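Speaker notes: Reading other people's handwriting at work
Herath Hall, Skonder, June 21, 2022

Slide 1. Title
Wait for the doors to close. Check the clip microphone. Questions are at the end, except for questions about terms, which can be asked at any point.
State the scope. The talk covers short handwritten messages that are left in one place by one person and read by another: stock boards, door notices, shelf labels, the list by the kettle. It does not cover letters, exam scripts or signatures.

Slide 2. Why short messages are hard
A reader of a full page has context. If one word is unclear, the words on each side limit what it can be. A board with a single word on it gives no such help. The reader has the shapes, the place where the board hangs, and whatever they know of the person who wrote it.
Names are the worst case. An ordinary word can be guessed from half its letters. A surname, a product code or a street name in another country can't be guessed, and a wrong guess looks as good as a right one.
Define the two terms here and keep to them. Legibility: can each letter be told apart from the others. Readability: can the whole message be taken in at the distance and in the time available. A notice can pass the first and fail the second.

Slide 3. The Clido stores survey
Background: Clido kept handwritten boards in its stores after the move to the new building. The survey looked at 29 boards. Each board was read aloud by someone from a different department, and the reading was compared with what the writer said they had written.
Result: 16 boards were read without error. The remaining 13 had at least one word wrong or left out.
Say clearly that this is a small survey in one firm. It supports the choice of topics in this talk. It doesn't support a general error rate, and please don't quote it as one.
Errors were sorted by cause: letter shape, spacing, surface and light. Some boards had more than one cause, so the groups overlap. The next slides take them in that order.

Slide 4. Letter shape
The pairs most often confused were a and o, r and v, n and u, g and y, z and 2, and capital I with lower-case l. In all of these the difference depends on one short stroke or one closed gap.
An a that isn't closed at the top reads as a u. An r whose arm is too long joins the next letter and the two are read as one. The z and 2 pair is easily dealt with by crossing the z. Check with the audience whether a crossed z is normal where they work; in some places it is taught at school and in others it looks foreign.
Capitals remove several of these pairs but bring in others. They also take more room, so the writer runs out of board and squeezes the end of the line. Mixed case, printed and not joined, did best at Clido.

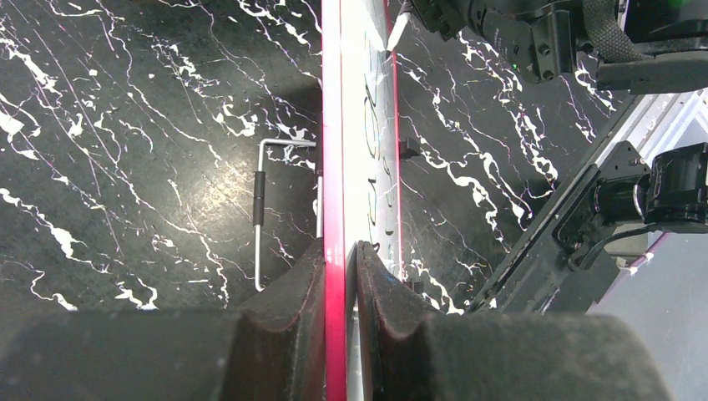
Slide 5. Spacing
Writers tend to plan the first half of a line and fit in the second. The last letters are either packed together or climb away from the line. Two fixes, both cheap. First, mark the middle of the board with a dot and count the letters out from it. Second, write the word once on scrap paper at full size and hold it against the board.
The gap between words should be at least the width of a lower-case o. With codes, break the string into groups. A code of 8 characters is easier to copy as four and four. The break has to be the same on the board, on the label and in the computer record, or the person copying will put the space in one and leave it out of the other.
Skip the next paragraph if the first session has overrun.
Sloping lines. A line that rises to the right is still legible letter by letter. It costs the reader time because the eye has to find each letter's height before judging its shape. For letters where height matters (a and d, n and h, g and q) the slope adds errors as well as delay.

Slide 6. A word without context
Leave this slide up for a count of ten before speaking. Ask people to write down what they read, and not to confer.

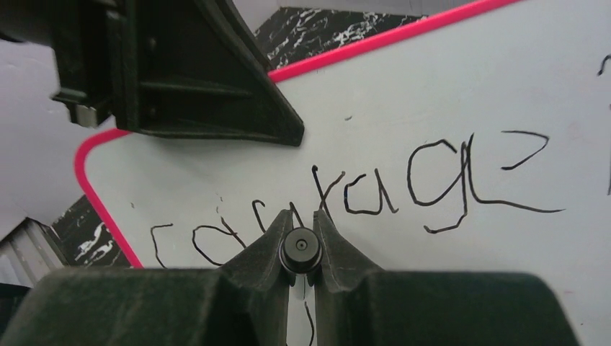 Black marker on a whiteboard with a pink border. The nearest reading is "corragz".

Collect readings from the room by show of hands. Go through the letters one at a time, from the left. Ask at each point which other letters would be possible. The middle pair is the one to spend time on: most of the alternatives come from there.
Then ask what the audience would want to know before acting on the word. Expected answers: what the board is for, who wrote it, whether it is a name. Every one of those is something that could have been written down beside it.

Slide 7. Surface and light
A glossy board under a ceiling lamp has a bright patch that moves as the reader moves. Thin strokes inside the patch are lost first. Matt boards avoid this but are harder to wipe, and old strokes build up as a grey film.
Nib width matters more than ink colour, provided the ink is dark. On the glossy boards, the Furkik depot replaced fine nibs with nibs 2 mm wide and kept black as the only colour for text. Red was kept for underlining. Readers who have trouble with red lose nothing by this, as the underline carries no information of its own.
Boards should hang so that the middle is at eye height. A board leaning on a shelf will be read at an angle — and written at one too, with the writer's hand unsupported. A good part of what people call bad handwriting is the result of where the arm had to be.

Slide 8. A checking routine
Read the message back from the place where the reader will stand. For names and codes, ask a second person to spell it aloud. Put the date at the top right, in the same form every time. Wipe the whole board between messages, including the corners.
The Furkik routine is in the handout. It is shorter than the Clido one and leaves out the scrap-paper step.

Slide 9. Questions
Likely question: why not print everything? Printed labels are better where the text stays the same for weeks. A board that changes several times a shift won't be printed, whatever the policy says.
Likely question: left-handed writers. The survey did not record it.
Handouts are on the table by the side door. The board readings from slide 6 should be left there as well, without names. The next session on this subject, on forms and tick boxes, is planned for January.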